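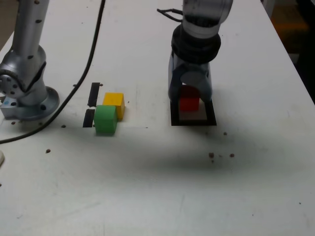
The group gave most of Tuesday to the Cusent starter kit from Vergara, and thanks go to Asif Shaikh for talking us through it so patiently. Members liked how little is needed to set up an exercise — a few coloured cubes and a square marked out in black tape, with the red cube held in the gripper at the edge of it, made the task plain even to those of us new to all this. The price for 2 kits, with 40 lessons, was felt to be fair, though the support plan at 500 a year caused some kindly meant grumbling.

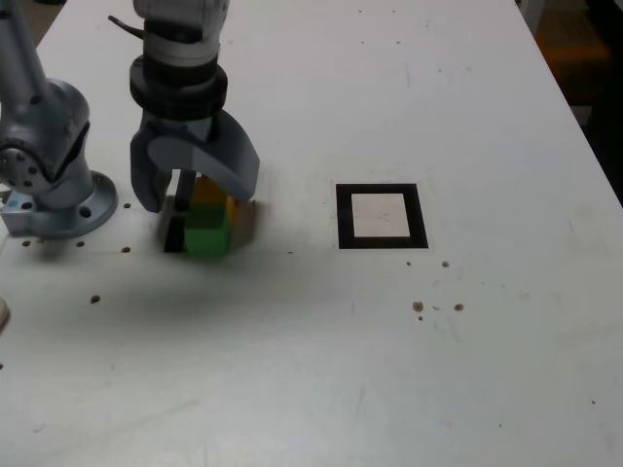
Gripper over the blocks, square marker to the right.

Asif will ask Vergara whether support can be had for 200 without the call-outs. Brasier's quote is still awaited, and we agreed to hold off deciding until October so both can be looked at together.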